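Pirkden Rides & Amusements
Used and refurbished equipment > Family coasters > Hollham 40

Hollham 40 family coaster, refurbished, one train
Stock ref 968
Status: available, viewing by appointment

Steel track family coaster, good runner, ideal second coaster for a small park or a first one for a farm park that's outgrown the bouncy pillow. Came out of Prutanness at the end of last season. Full strip down over winter, back together in our yard since May.

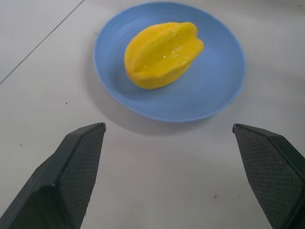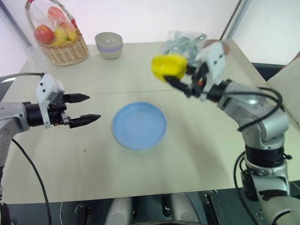

The light-blue plate on the table; star fruit on it in the first picture.

Quick details

Type: powered family coaster, oval with a helix
Train: one, five cars, two abreast
Drive: electric, on board, picks up from rail
Restraints: single lap bar per row, ratchet, released from the panel
Riders per hour: 500 with a decent crew, less if you let people faff with bags
Supply: three phase
Station: flat platform, steps one end, ramp the other
Hours on new drive motors: 40, all yard testing

What's been done

Track shotblasted and repainted, mid green. Supports the same but in cream. Every weld on the helix crack tested, two repaired, paperwork comes with it. New wheels all round, both sizes. New bushes in the lap bars, new pawls, new springs. Seats reskinned in black, the old red had gone pink. Bus bar replaced on the lift side only, rest was fine and has been left alone.

Control panel is the original cabinet with new insides. Start, stop, e-stop, bar release, lap count. Lap count goes one to nine. Previous owner ran it at three laps, we would say two on a busy day. Wojciech Żak did the wiring and the drawings are his, properly labelled, in English.

Front car had a dragon head, fibreglass. It's still here but one horn is missing and the jaw has been filled more than once. You can have it as is or go with the plain nose cone, no difference in price. If you want a new figure made we can put you in touch with Osvaldo Guimarães, he did the locomotive front on the Nicholas mini train we sold last year. Allow eight weeks, he is busy.

What's not been done

Station roof. Sheets are sound but faded, and the gutter on the back side leaks at the joint. Fencing is the old fencing, some panels bent, we've straigthened the worst. No queue rail included. No lighting package. There was one, it was horrible, it's gone.

Foundations

Sits on spreader plates, no deep footings on firm level ground. Your engineer to confirm for your site, not us. Bolt-down version of the feet available if you want it permanent, tell us early as they have to be made. Ground drawing sent on request, please don't scale off it, use the dimensions.

Transport and build

Three lorries. Two if you leave the station roof behind, which one buyer was going to do before he pulled out. Telehandler and a small crane your end. Florin Căpraru runs our build crew, reckon on four days from first lorry to first empty train, then inspection on top. We'll train up to six of your operators on site. After that it's a day rate.

Inspection

Sold with a current inspection for our yard. It has to be inspected again once built at yours, everyone knows this but we get asked every week. You book and pay your own inspector. We'll have someone there on the day.

Manual is complete and includes the maintenance schedule, daily, weekly and yearly. Log book goes back to the ride's second season. First season is lost, we have asked.

Spares included

One full set of road wheels
Two lap bar assemblies
One pick-up shoe set, plus box of brushes
Touch up paint, green and cream
Keys, two sets, one of them a bit bent

Price

Ask. Depends on delivery, feet and the nose. Holding deposit is £2,000, comes off the final price, refundable up to the point the lorries are booked. Part exchange considered, no more teacups please, we have three sets.

Viewing

Open yard on Sat 12 June, train will be running, ride it as much as you like. Other days by arrangment. Steel toecaps if you want to walk the track. Speak to Grażyna Pawlak in sales for anything on price or dates, Kacper Mazurek for technical. Kacper is better by email.

Also in stock: Nicholas mini train (track only), swing boats, 12-seat jets, ticket booth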